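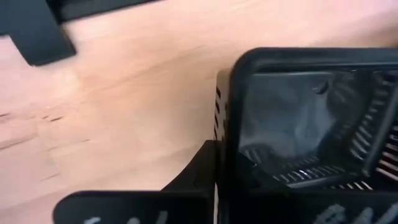

Bins and Surfaces: Gallery

The Furtună sorting room at Hadside has one job for its benches: hold open containers at a height where things can be dropped in, lifted out and moved along. The notes are for people setting up a similar bench and are mostly concerned with rim shape, wall height and what goes next to what.

All bins in the room are logged by code. A code has a letter for the wall type (S for solid, V for vented, C for clear or translucent) and a number for the position on the storage wall, where there are 27 positions. A bin that moves to a bench keeps its code. Lids are stored separately under the same number.

Vented and windowed containers

Containers with slots in the side wall are used for fabric, mesh and anything else that should not be shut in with no air. A clear panel saves opening the container to check the contents. The panels scratch easily. Wipe them with a damp microfiber cloth and no powder cleaner. Slots collect lint and are brushed out from the inside every second Tuesday, with the container tipped on its side.

Rim profile matters more than volume. A thick rounded rim can be gripped anywhere along its length and does not mark the bench when the container is turned over. Thin rims flex under load and are kept for light items only.

Row layout along the rear edge

The standard bench layout puts all containers along the rear and leaves the front clear. Open bins go side by side with the largest at the left, then a smaller one, then the color-coded container. Tall pieces stand in the rear corner, where they block the least. In the row below, the big bin is dark gray, its neighbor is black, and the third is bright yellow. The tall white cylinder is at the right corner.

Yellow is reserved for items that have not been assigned a code. It is emptied at the end of each shift, even if there is only one thing in it. Black is for small parts, gray for bulk. The Flesen catalog lists its bulk bins in a green as well, but green was dropped here after it was confused with the recycling bins in the hallway. 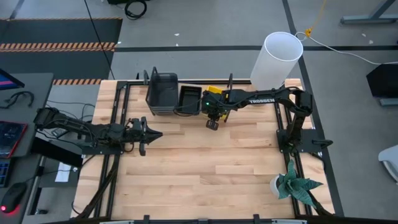 Rack and shelf board

A low rack is the alternative where the bench top has to stay free for wiping down. The board sits only slightly above the tabletop, so reach is nearly the same as with bins placed directly on the surface. Boards are cut to fit the Grarnik frame and rest on it without screws — lift at both ends to remove. The load limit written in the room log is 15 kg per board, evenly spread.

Tall bins go at one end of the board and baskets beside them. The other half is left open for whatever is being sorted that day. Translucent walls are preferred for the tall position, as the fill level can be read from the side. Baskets with holes take small dry items over 13 mm; anything smaller goes in a solid bin.

Felt pads go under the uprights when the rack stands on a glossy top. Replace the pads after 200 hours of bench use or when one comes loose. Adhesive left on the wood comes off with mineral oil and a plastic scraper. Do not use a metal blade.
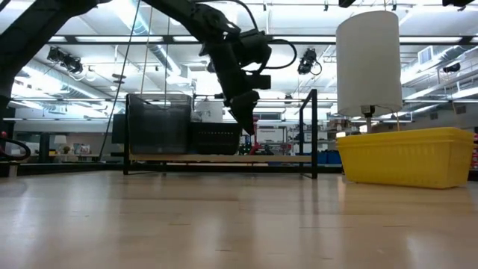

Low rack with black metal frame: smoky gray translucent bin and black basket on the left, right half of the board open.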